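Accept cookies | Manage preferences
We use cookies to keep you signed in and to remember which tickets you follow.

Ticket: White work table marks easily, basket base suspected
Product: Mendutik table, matte white top
Site: Nironstead, activity room 2
Category: Surfaces / finish
Priority: Low
Status: Resolved, monitoring

Problem as reported

Gray-brown scuffs are appearing on the white top of the Mendutik table in room 2. They are short, slightly curved and mostly on the left half. Some wipe off with a damp cloth. Others need several passes and leave a dull patch that shows when the light is low. The table is used for sorting and stacking work with small painted cubes, which are put out loose and returned to a shallow woven basket at the end of each session. The top was unmarked when it was delivered in June.

Requested: cause, cleaning method, and whether the top needs to be replaced.

Log

Entry 1
Asked the site what is used on the table. Answer: the basket, the cubes, paper, and occasionally a tray. No pens. No hot items. Cleaning is a spray bottle and a blue cloth from the general cupboard. The spray is the Kruger all-purpose concentrate, diluted by hand.

Entry 2
Checked dilution. The label calls for 50 ml of concentrate in 2250 ml of water. The site had been filling the bottle by eye. A residue film is likely at higher strength, and a film on a matte finish picks up dirt at every contact point. This accounts for the dull patches but not for the curved marks.

Entry 3
Cleared the table and cleaned the full top with plain warm water, two passes, dried with a clean cotton cloth. All dull patches gone except one near the left edge. Curved marks reduced to seven. Marked the position of each on a paper plan so they can be compared later.

Entry 4
Tested the cubes. Rubbed red, blue, yellow and green against the underside of the top, where the finish is the same. No transfer from any color when dry. Slight transfer from the red cube when damp, removed with water. The cubes are not the main cause. Note for the site: do not put them back on the table straight from washing.

Entry 5
Tested the basket. Set it down flat and lifted it: no mark. Set it down and slid it the length of a hand with a load of cubes in it: one faint curved mark, same color as the reported ones. Repeated empty: no mark. The base of this basket is darker than the sides and feels tacky at the corners. Probable cause is finish from the base transferring under load when the basket is dragged.

The site confirmed that the basket is normally pulled across to whoever is packing up, full, rather than lifted. That matches the distribution on the left half.

Entry 6
Tried three treatments on the remaining marks:

a) Damp melamine sponge. Removes the mark, leaves a shiny spot. Do not use on a matte top.
b) Baking soda paste, left for a few minutes, wiped and rinsed. Removed four marks with no change in sheen.
c) White eraser, light pressure, then damp cloth. Removed two more. Slow.

One mark remains, at the left edge, under the dull patch from Entry 3. It has been rubbed with something abrasive in the past. Cosmetic only.

Entry 7
Washed the basket base with mild soap, dried it overnight standing on its side, and buffed the corners with a dry cloth until nothing came off. The site offered to glue felt to the base. Advised against it — felt traps grit, and grit on this finish does more harm than the original problem.

Entry 8
Follow-up on Thursday, 4:00 p.m., after a run of normal sessions with the basket lifted and the spray mixed to the label. Top inspected by hand and with a flashlight held low across the surface. No new marks against the plan. Basket and top:
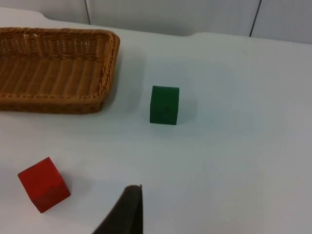 Reply from Bitia, added to the ticket: we had the same thing on our table and swapped the woven basket for a plastic tray, and the scuffs stopped, but the tray rattles and the cubes slide to one end. Would the baking soda method be safe to repeat every month, or does it wear the finish down?

Entry 9
Response to the above. Spot use is fine. Do not treat the whole top on a schedule — paste is still a mild abrasive and repeated use will raise the sheen. If new marks are appearing monthly, check the base of whatever is being dragged.

Resolution

Cause: finish transfer from basket base when dragged under load, made worse by cleaner residue.
Action: top cleaned, base washed and buffed, dilution corrected, basket to be lifted.
Replacement top: not required.
Ticket stays open for monitoring until the next supply check.

Comments (3)

tablemat_k
The eraser trick worked for me on a white shelf. Use a fresh one. My old one had a hard skin and left pink streaks.

Guest
What about wax on the base of the basket? I used candle wax on drawer runners and it lasted for years.

Support desk
Wax will transfer to the top and hold dirt the same way the cleaner film did. It is fine for drawers. Please keep it off matte surfaces.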